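About Mostdale Opera

Mostdale Opera is a small touring company, and we have been one for longer than some of our singers have been alive. We take sung theatre to places that don't usually get it: village halls, school gyms, two churches with very patient vicars, and once the loading bay of a carpet warehouse, where the echo was so lovely that people still ask us when we're going back. Our home is the old Hanrahan building at the bottom of the hill, and if you've ever walked past of an evening and heard somebody going over the same four bars of Donizetti again and again, well, that was us, and we're sorry about the high note.

We sing almost everything in English. People do ask about this, sometimes quite crossly, and we understand why - there is a music in Italian that no translation can carry over whole. But we have always felt that when a joke is sung in a hall in front of you, you ought to be able to laugh at the moment it is made, and so we spend a good deal of the winter arguing over rhymes. Our scores are thick with pencil. The Elixir of Love has been through our hands so often that there are three different endings to the wine duet in the same copy, and the singers choose between them on the night.

The largest room we play seats 673, and we love it dearly, but most of our evenings are for a crowd of 200 or fewer. That changes how you sing. You can drop your voice to almost nothing in a recitative and still be heard by the lady next to the tea urn, and we think the quiet bits are where a lot of the best opera lives. Our orchestra for the road is seven players, with the parts cut down from the full score by our own music staff, and it is surprising how much storm you can get out of a clarinet, a horn and a determined double bass.

Fovosero is our training year for young singers. It began as a summer week and simply kept growing, as these things do. Those who join us learn roles, of course, but they also learn how to sew on a hook and eye, how to fit a set of steps into a van, and how to keep going when the lights fail in the middle of the Countess's aria. Fovosero singers take part in every one of our productions, first in the chorus and then, when they are ready, in something with a name. We ask for a short audition with two contrasting pieces, one of them in English, and we try very hard to make it a pleasant afternoon. There is cake.

Condeda is our programme for schools. We bring an hour-long opera and the children sing the chorus themselves, having learned it with their teachers beforehand. Last season 57 schools took part, and we would happily have gone to more if the van had been willing. If your school would like a visit, do get in touch early in the term, as the spring dates fill up quickly.
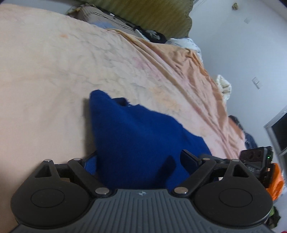
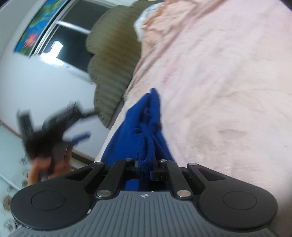

Our new season opens in September with Handel's Acis and Galatea, which is short, tender and rather odd, with a giant in it and a shepherd who ends up as a stream. The designers have been trying to settle how to show that change in a hall with no trapdoor and hardly any wings. The answer so far is cloth, and a great deal of it: a deep blue like the piece lying bunched on the bed in the two photographs, only many yards longer, drawn slowly across the floor by the chorus while Galatea sings. We have tried silk, which slips about beautifully but makes the tenors nervous, and something heavier that looked like a wet carpet. The argument goes on, and it will probably still be going on at the dress rehearsal.

If you would like to come and hear us, our tour dates are on the What's On page, and tickets for the halls can mostly be bought at the door. If you run a hall yourself and are wondering whether we would fit, please do write and tell us about it. We need a level floor, a kettle and somewhere to hang the costumes, and we can usually manage the rest between us.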